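Intro to Desktop Programming, Handout 3
Loops, counters and the parking meter form

Last time we had a form with one text box and one button, and it worked fine as long as the person using it did exactly what we wanted. People don't, so today we add a loop and some checking. The program is a parking meter. You type in how many minutes you want, press Start, and the form counts them down in a label. The town is called Prekham and the meter belongs to Minstead Parking, and neither has ever given a refund.
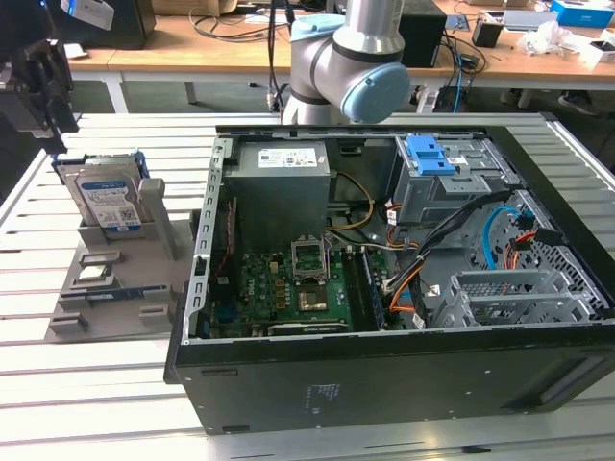 Elli Kinnunen

What you need on the form

One text box for the minutes, called txtMinutes.
Two labels, lblLeft for the countdown and lblMessage for complaints.
Two buttons, cmdStart and cmdStop.
One timer, called tmrMeter. Set its Interval to 1,000 and its Enabled property to False.

The Interval is in milliseconds, so 1,000 means one second. Last term several people put in 1 because they wanted "one second," and the meter took their money at a remarkable pace. For testing, each tick will count as one minute of parking. If you would like to sit through a real hour of parking to check your homework, I won't stop you, but I'm not staying.

Please name things before you write any code. If you double-click Command1, write a page of code, and then rename the button to cmdStart, your code stays behind under the old name and the button does nothing when you click it. You will then tell me the computer is broken.

Why we are not using a For loop

The obvious first attempt looks like this:

For i = minutes To 0 Step -1
 lblLeft.Caption = i
Next i

Try it. Type 20, press Start, and the label shows 0. It did count down. It did it faster than the form could redraw itself, so all you get to see is the end. A For loop has no idea that you are sitting there watching. It runs until it's finished, and while it runs the form can't repaint and the Stop button can't answer you.

You can search for a fix and you will find people recommending DoEvents inside the loop. Put that away for now. It lets the form breathe, and it also lets the user press Start again in the middle of the loop, which gives you two countdowns fighting over one label. The timer is slower to set up and much easier to live with.

The code

At the very top, above all the Subs:

Option Explicit
Dim minutesLeft As Integer

Because minutesLeft is declared up there, every Sub on the form can see it. Declare it inside cmdStart_Click and it vanishes when the click is over. Then the timer asks for it and Option Explicit stops the program with "Variable not defined." Read the message. It's one of the few that means what it says.

Private Sub cmdStart_Click()
 minutesLeft = Val(txtMinutes.Text)
 lblMessage.Caption = ""
 lblLeft.Caption = minutesLeft
 tmrMeter.Enabled = True
End Sub

Private Sub tmrMeter_Timer()
 minutesLeft = minutesLeft - 1
 lblLeft.Caption = minutesLeft
 If minutesLeft <= 0 Then
 tmrMeter.Enabled = False
 lblMessage.Caption = "Time is up"
 End If
End Sub

Private Sub cmdStop_Click()
 tmrMeter.Enabled = False
End Sub

Note the <= in the timer. With a plain = the meter works beautifully until somebody types 0. The first tick takes it to -1, it sails right past the test, and your driver is now parked in negative time. One group last February handed in a meter that had reached -261 by the time I looked at it. 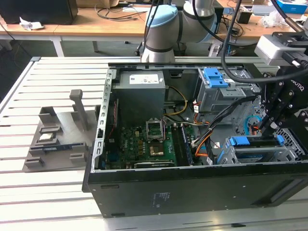 Open desktop case with the CPU socket empty.

Checking what people type

Val is very forgiving. Give it "20 minutes" and it says 20. Give it "banana" and it says 0, with no complaint at all. So the check is our job. Put this in cmdStart_Click, right after the line with Val:

 If minutesLeft < 1 Or minutesLeft > 240 Then
 lblMessage.Caption = "Please enter 1 to 240"
 Exit Sub
 End If

There's still a hole in it. An Integer in this language stops at 32767, and a bigger number crashes the program with an overflow before your check gets its turn. Finding a way around that is the first exercise.

Exercises

1. Make the form survive a very large number. Changing the type only moves the problem, so look at the MaxLength property of the text box too.
2. Pressing Start while the meter is running resets it. Disable cmdStart during the countdown and enable it again in every place where the countdown can end. There is more than one.
3. Turn lblLeft red for the last three minutes.
4. Add a Resume button that carries on from where Stop left off, without reading the text box again.

Save the form and the project in the same folder, and hand in the whole folder. A project file on its own is only a list of things I don't have.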